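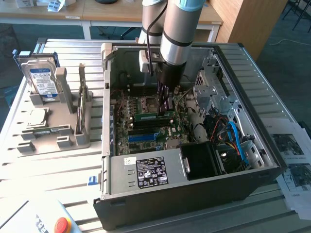
Case on its side, panel off, with the memory slots next to the CPU socket

Old tower – CPU first or memory first?

Zorica Stojanovska
I'm putting an older desktop back together and I'm having a great time with it! The board is still in the case and so is the power supply. I have the CPU, some memory and a hard disk to fit. Does the order matter? I also have a bad habit of pushing too softly on memory, and then nothing boots.

Brahim Kettani
Fun project! I'd do the CPU first, while you have the most room for your fingers. Lift the lever, match the corner mark, let the chip drop in with no pressure at all, then close the lever. Paste and cooler next. Memory goes in after that. Open the clips, line up the notch, and push on both ends until they snap. It takes more force than you'd think – mine at the Cluddale repair night needed 2 tries. Keep the drive for last so its cables don't flop over everything.

Marijke Verbeke
Unplug it first!! And touch bare metal on the case.

Ashraf Kabbaj
What Brahim said, except I put memory in before the cooler. Some coolers hang right over the first slot and you'll be taking it off again. Check the manual for which slot to use if you only have one stick.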